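El punto de sutura

Llevo años juntando notas sobre el punto de sutura y al final me he decidido a ponerlas en orden, a ratos como entrada de enciclopedia y a ratos como me sale. Empiezo por lo básico: suturar es unir con hilo los bordes de una herida para que el cuerpo los cierre por su cuenta. El hilo solo aguanta mientras tanto – el trabajo de verdad lo hace el tejido.

La idea es viejísima. Los textos indios atribuidos a Súsruta ya hablan de coser heridas con fibras vegetales y pelo, y en Egipto se empleaba lino. Galeno recomendaba seda y también tripa, el antepasado de nuestro catgut (que, pese al nombre, se hacía con intestino de oveja o de vaca, ¡los gatos pueden estar tranquilos!).

Los hilos se dividen en absorbibles y no absorbibles. Los primeros se deshacen dentro del cuerpo con el paso de las semanas; los segundos se quedan, o se retiran cuando toca. También hay monofilamento, que resbala bien por el tejido pero se desanuda con facilidad, y trenzado, más dócil en la mano y más dado a retener bacterias. A mí me enseñó a distinguirlos con los dedos Baltasar Vidal, en un taller de diciembre al que fui por pura curiosidad.

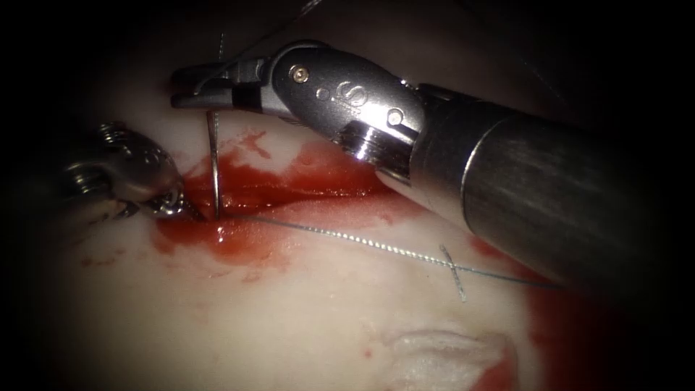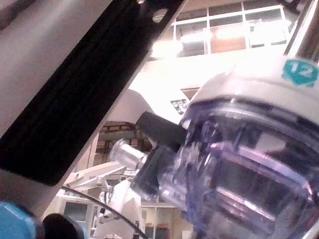
Cuadernos Nendus, n.º 25, pág. 603

En cuanto a los puntos, el más conocido es el simple interrumpido: cada uno lleva su nudo, y si uno falla los demás siguen en su sitio. El continuo va más rápido y reparte la tensión, pero depende de un solo hilo. El colchonero vertical entra lejos y vuelve cerca del borde, y es mi favorito porque deja los labios de la herida un poco levantados, como debe ser. Luego está el intradérmico, que corre por dentro de la piel y apenas deja marca.

La aguja curva merece un párrafo propio. Se agarra con el portaagujas, entra perpendicular a la piel y sale girando la muñeca, siguiendo su propia curva. Yo tardé unas 66 puntadas en dejar de empujarla en línea recta, y todavía se me escapa alguna.

El nudo habitual es el de cirujano, con 2 vueltas en la primera lazada. Apretar de más es el error clásico: el borde se queda sin riego y cicatriza peor.

Entradas relacionadas
Catgut
Aguja quirúrgica
Nudo de cirujano
Cicatrización

Comentarios

Wing-yan Kao: Me ha encantado lo del colchonero vertical. ¿Habrá entrada sobre grapas?

Jad Darwish: Yo aprendí con piel de plátano y se rompía todo el rato, pero para la aguja curva va muy bien.

Gøran Lie: Falta mencionar los adhesivos de tejido, que para cortes pequeños se usan mucho.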